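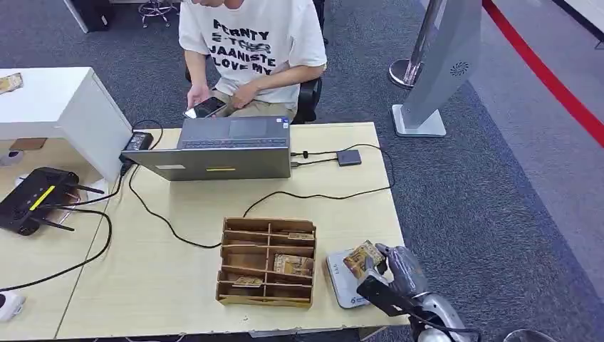
Archive > Undon list > Teleoperation > Sorting notes

Print this message | E-mail this message

Subject: Re: Sorting notes - how many examples?

Hi all,

> We got to 60 demos at Jatau and the policy still favours one
> compartment. Is it worth recording more of the same?

I'd mix it up before adding more! We're at 432 episodes now with the cardboard organizer, and the best 30 we ever added were the ones where we shifted the card reader and changed which compartments were filled. We leave the laptop and its cables on the table too.

Keep your fumbles if the hand recovers - the Urkham folks trained with and without them and the grasping was so much better with. We cut anything where it just stalls for 2 seconds or longer.

Really keen to see your next batch, and happy to swap data!

Cheers,
Mohammadi lab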